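**Bellamy Launches "Box and Tray" Guide to Help Families Get Small Things Put Away**

*New guide and Saturday workshops start in September, with starter sets going to 200 households*

Bellamy, the home organizing studio founded by Freya Ellwood, is delighted to announce its newest guide, "Box and Tray," a friendly introduction to sorting the little things that pile up in every home. Blocks, game pieces, craft bits, the odds and ends at the bottom of the toy basket – they all have to live somewhere, and Bellamy would love to help them get there.

The method asks for very little. You need one clear box with a lid, one shallow tray, and a table with enough room for the two to sit close together. Things come out of the box and onto the tray, or go the other way, a piece at a time, and the lid goes back on when you're done. 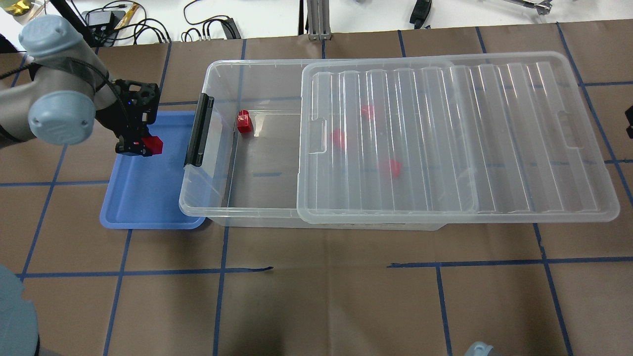
*Red pieces in a clear storage box, with the ribbed lid over the right side and a light blue tray alongside.*

"We started out with beautiful opaque bins, and I still have a soft spot for them, but my own children never once remembered what was in which," said Ellwood. "With a clear box you can look straight through the side and know. I wish I had switched years ago, and so does my husband, who did most of the looking!"

The guide runs to 58 pages and includes a chapter on lids written by Barry Pilkington, Bellamy's workshop leader. Pilkington encourages beginners to slide or lift the lid partway and work from the open side, especially at a crowded table where there's no good spot to set a big lid down. There is a chapter on labels too, and a generous one on sharing the job with young children.

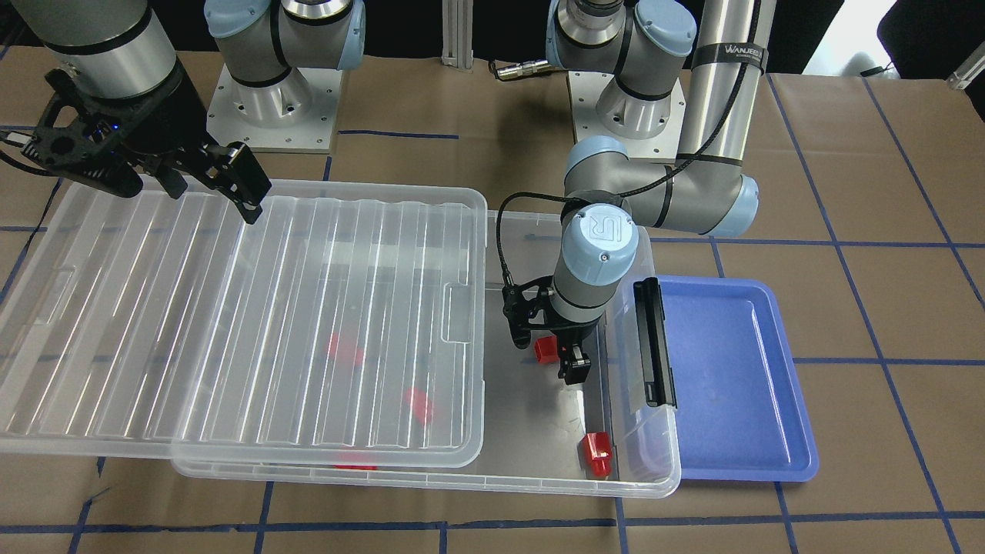

*Reading time: 2 minutes*

Workshops will be held every Saturday at the Flornura community rooms, with 18 places at each session. Families are welcome to come together and to bring a box of their own from home, in whatever state it happens to be in. Tables will be papered and taped off into squares, so that everyone has a clear place for a box and a tray and neighbors don't end up with each other's pieces.

"People arrive a bit embarrassed about the mess, and then they get talking to whoever is next to them and forget all about it," said Pilkington. "My advice is always to begin with the tray. Put one thing on it, have a look at it, and decide where it belongs before you reach for the next."
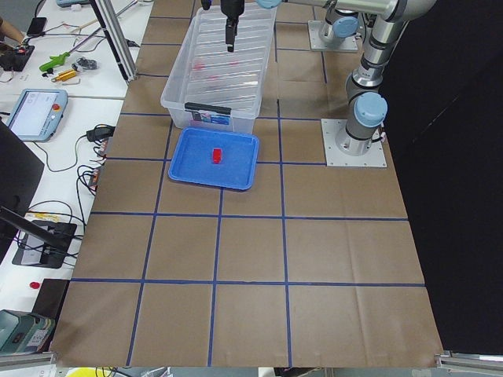
*One red block in the blue tray, in front of the clear bin.*

Bellamy will print 1000 copies of the guide for the first run. Starter sets, each with a box, a lid, and a tray, will go to 200 households that sign up through the studio, and workshop guests may take home a copy of the guide at no charge.

For workshop places or press inquiries, please contact Davina Carnegie at the Bellamy studio.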